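Cuff bracelet

A cuff bracelet is a stiff bracelet with a gap in its band, worn by slipping the narrow side of the wrist through the opening and turning the piece until it sits comfortably. It has no clasp, no hinge and no chain, and the wearer depends on the shape of the metal alone to keep it in place. Cuffs are made in gold, silver, copper, brass and a good many cheaper metals, and they have been worn by men, women and children in so many parts of the world that it would be hard to name a single home for them.

History

Open bracelets are among the oldest kinds of jewelry known. In the river town of Jutitz, whose silver trade is fondly remembered by the people who still live there, the earliest written mention of a cuff comes from a household list of 1684, where it is entered between a pair of candlesticks and a good wool coat. The neighboring town of Plirden had its own workshops, and its smiths liked a wider band, often hammered and left without any pattern at all. The Sirko museum in Plirden keeps 362 bracelets from the two towns, most of them open cuffs, and puts the finest on display each October for the silver fair.

Shape and finish

Most cuffs are oval, to follow the wrist, which is wider than it is deep. The ends may be rounded, squared or flared, or finished with small knobs or animal heads, as in many very old pieces. A brushed surface hides little scratches kindly, while a mirror polish shows every one of them, and plenty of makers use both on the same band. 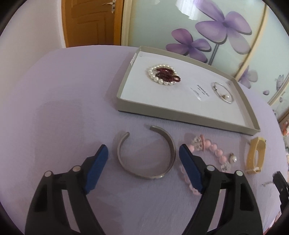
Care and wear

A cuff should be put on from the side of the wrist and never pulled open wide, as metal that is bent back and forth will tire and in time crack. Silver darkens with age and can be brought back with a soft cloth and a little patience.

See also

Bangle
Torc
Vivum style (jewelry)

This page was last edited on 31 August 2024.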